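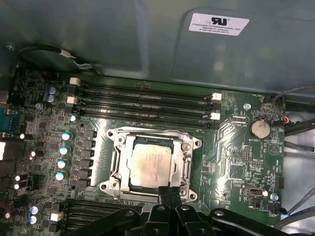 Last updated: Sunday, 7:40 a.m.

Transit terms for the Lundport corridor

The draft protocol on the Lundport corridor was circulated to delegations in May. It replaces the interim arrangement, under which the landlocked party paid a flat fee per rail wagon and had no right of appeal when cargo was held. The new text runs to 40 articles and one annex.

Article 7 is the main point of dispute. It lets the coastal party suspend transit for up to 17 days on security grounds, with written notice to the other side. Zhiqiang Xiong, who follows the talks for this newsletter, notes that the term "security grounds" is not defined anywhere in the draft. The interim text had the same gap, and both sides used it.

The annex lists 106 categories of controlled goods. Most are carried over from older export rules. Computer parts, pumps and machine tools remain on the list — grain and medical supplies do not.

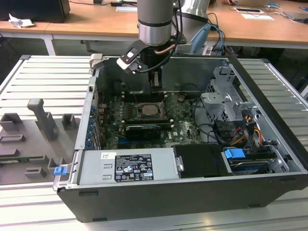 Desktop computer with side panel removed.

Maëlys Rey argues in her briefing note that the list matters less than the inspection rules, which leave the choice of inspectors to the coastal party alone. Pascual Domínguez disagrees and expects joint inspection to be restored before signature.

Ratification needs a simple majority in both parliaments. Neither has set a date. The Wundton talks on port fees are a separate track and will be covered in the next issue.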